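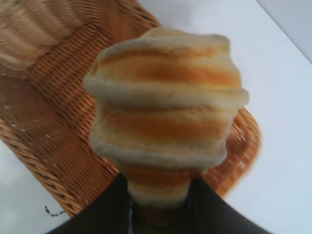
1 min read

Figure 1. A croissant, pale ridges and golden-orange bands.

3. Getting to Havthorpe

I rode the night bus to Havthorpe in March, mostly because Sheldon Zacharias (2000) had made the town's little rail museum sound like such a treat! He counted 300 visitors a week. I talked with people in the ticket line for 2 days, and most had come over from Penner for the afternoon, had lunch, and gone home again. Hardly anyone stayed the night. I asked the same things at Uvon, where the museum is bigger but the walk from the station is awful, and those answers are in Section 4.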